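4.2 What households say they eat, and what they eat

The Rillcombe diaries contain 2,452 entries, and a reader who took them at face value would conclude that the town lives on leaves. Spinach appears at breakfast. Kale appears on birthdays. One household recorded lentils for dinner on nine consecutive evenings in March, a run that ended the evening after our second reminder letter went out, when the entry reads simply "pizza, large."

We had expected some flattery of this kind. Food diaries have a long record of making people eat well on paper, and the usual remedy is to ask the same question twice in different words and hope the respondent is too tired to notice. We asked it three times. The first diary form listed vegetables by name, the second asked for the color of whatever was on the plate, and the third asked only what had been thrown away. The third form was the shortest, and we learned more from it than from the other two together.

Thrown-away vegetables turned out to be the best evidence that vegetables had been bought. Carrots were discarded in small amounts and often, which fits a household that peels and cooks them. Bagged salad was discarded whole. Several respondents wrote down the bag, unopened, in the discard column and a "side salad" in the dinner column of the same day, and we have coded these as a single salad with an interesting career. Frozen peas were almost never discarded. They were also almost never praised, and the free-comment box, so generous to fennel, has one remark about peas: "fine."

Cooking method mattered more than we had planned for. The form offered boiled, steamed, roasted, fried and raw, and respondents added "microwaved" in the margin so often that we gave up and made it a category. Carroll argued for folding it into steaming, on the grounds that a covered bowl with a spoonful of water is a steamer with a door. Sithole argued that nobody who microwaves a green bean for eleven minutes is steaming it in any sense a nutritionist would defend. The two codings are both kept in the tables, and readers may choose whichever suits their own kitchen.

Serving sizes were recorded in handfuls, cups and, in Rondham, where the diaries were piloted, "the blue bowl." We converted handfuls to grams using the two authors' hands, which differ a good deal, and took the midpoint. The error this brings in is smaller than the error in deciding whether ketchup is a tomato. (We decided it is not. Three respondents wrote in to object.)
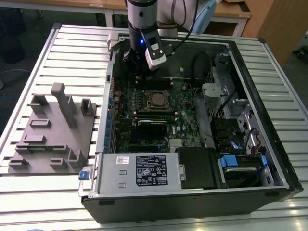

Figure 3. Open computer case on a slatted work table, with a robot arm above it.

4.3 Frozen against fresh

Once the discards are taken away from the purchases, the households that relied on the freezer come out ahead. They bought less, wasted less and ate more beans, peas and corn over the diary period than households that did their vegetable shopping fresh. The difference is largest among people living alone, for whom a head of cabbage is less a purchase than a commitment.

We do not claim that freezing makes a vegetable better. The diaries say nothing about vitamins, and our respondents, when asked about nutrients in the closing interview, mostly said "fiber" and looked at the clock. What the freezer seems to do is remove the deadline. Fresh spinach has to be eaten by a certain evening, and on that evening there is usually something else in the house.

Two limits should be stated. The fresh shoppers were older on average and kept tidier diaries, so some of their waste may only be waste that was written down. And the corn figures include popcorn in the Rillcombe sample but leave it out in Rondham, where the coder felt strongly. A corrected table, with popcorn in its own row, is given in the appendix.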